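Speaker notes – Skuvorville Visitor Office, regional tourism meeting, 2 May 2025

**Opening**

Good morning, and thank you to the Skekstead harbor authority for the use of the hall. The office has been asked to report on last summer's ferry season and to set out what will change on the Flerkanora islands this year. Questions will be taken after the section on moorings.

**Arrivals**

- The Skekstead crossing carried its heaviest traffic in the second half of the season. On the busiest days, more than 300 foot passengers waited on the quay for the late morning boat.
- The quay shelter seats 100. Shade was the most frequent complaint in the visitor book, followed by the lack of drinking water.
- *Pause here. The harbor authority may wish to comment on the water supply.*

Two measures have been agreed. The first is a second awning on the east side of the quay, to be in place before the school holidays. The second is a timed boarding card, issued at the ticket window and valid for one sailing only. Residents will continue to board with their island pass and will not need a card.

**Food and local produce**

The evening market at Ibrahim, on the north shore, will run for 14 weeks. Stallholders asked in February for an earlier start, and the office supports the request. Applications for pitches remain open, with priority given to growers and fishing families from the islands.

Restaurants have been asked to post their menus at the door in two languages, with the cover charge shown. Most already do so. The office will print the cards for any business that asks.

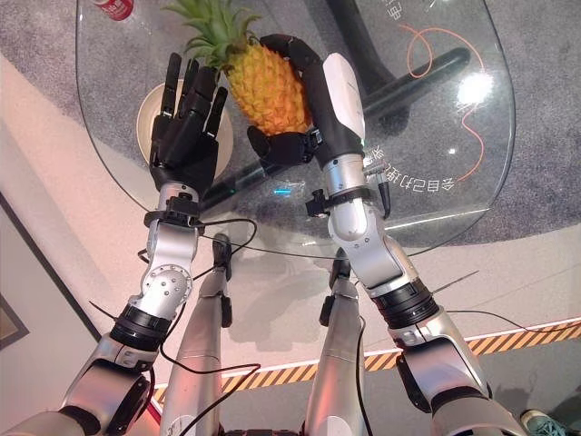
*Slide 6. A pineapple held in a black robotic hand, over a glass tabletop.*

**Moorings and day boats**

- Day boats may use 11 marked buoys in the south bay. Anchoring over the seagrass remains prohibited.
- Buoys are booked through the harbor desk at Skekstead. A booking not taken up by noon will be released.
- *If asked about fines: refer to the printed notice. Do not quote amounts from memory.*

The walking path from the south bay to the lighthouse has reopened along its full length. The lower steps are steep, and signs at both ends now advise closed shoes. Guided walks leave from the chapel in the early evening.

**Closing points**

Hotels are reminded to send their occupancy returns by the end of each month – late returns delay the ferry timetable review. The revised timetable will be posted at Skekstead, Ibrahim and the Skuvorville office on the same day. Copies of the mooring map are on the table by the door.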